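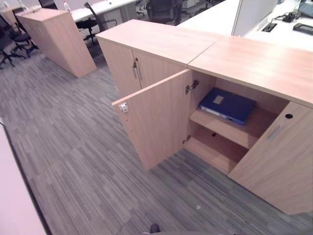
What happens to the office staff when a robot takes over fetching and returning files?
Their work moves from walking and searching to labeling, checking and dealing with exceptions, and the total hours drop less than the vendor's plan assumed.

Student project report, submitted 4/30/19
Author: R. Pillai

1. Background
Zetimum handles claims paperwork for small freight firms. Signed originals are kept in ring binders in low two-door cabinets on the office floor. Until July of last year the clerks fetched every binder by hand. The company then began a trial of Iltosar, a mobile unit with one arm that opens a cabinet door, takes out a binder and brings it to a desk.

2. Method
I read the request log for the trial period, which holds 1451 entries, and compared it with the paper sign-out sheets kept before the trial. I also sat with the clerks during two shifts and wrote down what they did between requests. Interviews were short and no names were recorded.

3. Results
Of the 1451 requests, 1051 were completed with no help from a clerk. The other 400 needed a person at some point. The log gives three causes: door locked, binder not found, grip failed. Locked doors were the largest group. The clerks used to lock the cabinets out of habit and had to stop doing so during the day, which two of them disliked.
Binders stored flat were harder for the arm than binders stored upright. Staff were asked to stand them up with the spine out. This rule is not always followed late in the shift.

4. Changes in the work
Clerks walk less. They spend more time at the screen confirming requests and more time keeping the cabinets in the order the robot expects. One clerk described this as "tidying for the machine." Chairs left in the aisle stop the unit, so each team now clears its own aisle before lunch.
Nobody lost a position during the trial. One part-time filing post was left unfilled when its holder moved to the Vinwood office.

5. Limits
The sign-out sheets have gaps, so time saved per request could not be worked out. The log does not show how long a clerk spent on each failed request. A repeat study should record both.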